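About us

Besau Language Room

Small classes, small boards, plenty of talking

Besau is a language school for adults. We teach everyday English and beginner's Norwegian in two rooms on the first floor at 75 Citcombe Road, above the bicycle shop. The entrance is the green door on the side, and the bell works if you press it for a long time.

The school was opened by Sofia Lambrakis and Aslak Isaksson, who met as students in the same evening class and later became teachers in it. When that class was closed, they asked the other students if they would come to a rented room on Tuesdays. Eleven came. Today we have 122 students in the week, most of them between shifts or after work, and we still know all of them by first name.

We write this page ourselves. English is the second language for most of us, and for some the third, so if you find a mistake here you may tell us. Sofia keeps a list.

How we teach

In our lessons you will not sit behind a long row of desks and copy from a big board far away. We work at wide tables, usually four or five people at each one, and every table has its own little whiteboard on a stand. One person writes a word, the next person changes it or adds to it, and somebody wipes it when the table agrees. The board tilts between two knobs, so it can be turned to the person who has difficulty to see it.

We started with paper. The trouble with paper is that people keep it tidy, and they are afraid to write a wrong word on it. With a marker and an eraser they try more. Subira Khaemba, who teaches our beginners, gives the marker first to the quietest person at the table and asks for only one letter. After one letter there is usually a second one.

Wiping is a part of the lesson too. We ask students to say the word aloud before it goes away, and to say it again when the board is clean. Please wipe in straight lines from the top and press the felt flat on the board, otherwise the red stays as a pink cloud and the next class must read through it.
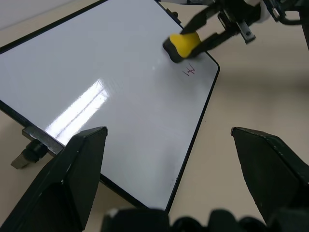
What is on the tables

We are often asked about our materials, mostly by other teachers, so we put the answer here.

Each table has one small whiteboard with a black frame, one eraser, and two markers. The stand is the kind with a knob on each side. If the board falls backwards when you write on it, the knobs are loose and you can turn them with your fingers. There is no need to ask for a screwdriver.

We use red for letters and new words, and black for corrections. Many schools do the opposite. Mercy Owino changed it in her first month with us, and she had a good reason: adults have already seen enough of their own work corrected in red. Drawings may be in any colour. A drawing is often quicker than a translation, and in the beginners' class half of the vocabulary for feelings and weather arrives in this way.

We do not use permanent markers in the building. If one comes in with you by accident, please leave it in your bag — we have lost two boards already.

Something like a heart on a board and what may be a couple of letters under it can be enough for ten minutes of conversation. Who is it for? Is it the beginning of a name, or of a word?

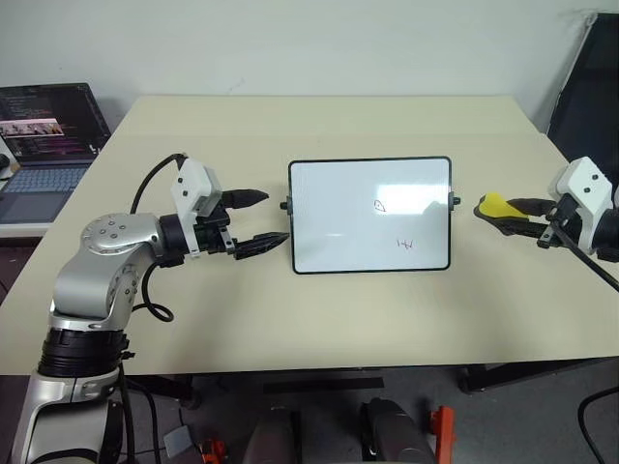 The group is allowed to guess as long as the guesses are whole sentences. Hok-lam Cheng likes to begin his Thursday evening class with this, and he does not tell the answer before the break. His students say that it is unfair, and they say it in very good English.

The light in the front room is strong and it shines on the boards. If you cannot read what is written, turn the board a little or change your chair. You do not need to ask permission.

Who we are

Sofia Lambrakis plans the courses and teaches the intermediate group. She answers most of the letters.

Aslak Isaksson teaches Norwegian and looks after the rooms, the keys and the kettle.

Subira Khaemba teaches beginners, including people who are learning to write with the Latin alphabet for the first time.

Mercy Owino teaches the morning classes and prepares students for interviews and telephone calls.

Hok-lam Cheng teaches the evening conversation class, and pronunciation in the Biwott room at the back.

Courses and prices

A course is twelve weeks with one lesson in each week. The price is £171, and the markers, the copies and the tea are included in it. If you pay in two parts the price is the same. The intensive course in summer has two lessons in each week for six weeks and costs £198.

You can visit one lesson for free before you decide. We prefer that you come to the second or third week of a course, when the group is less shy and you can see how it normally goes.

There is no test at the beginning. You will sit with one of us at a table for a quarter of an hour, talk a little and write a few words on the board, and then we suggest a class. If the class is too easy or too difficult, you can change it until week four.

Finding us

The nearest bus stop is Penunau Lane, and from there it is five minutes on foot. There are eighteen steps up to the school and we are sorry that there is no lift. For students who cannot use the stairs, Mercy teaches one group on the ground floor of the library. Please write to us before you book, and we will tell you the hours.

The office is open on weekdays from nine to one. In the evening a teacher is always in the building, but perhaps in the middle of a lesson, so please wait by the coats until the door opens.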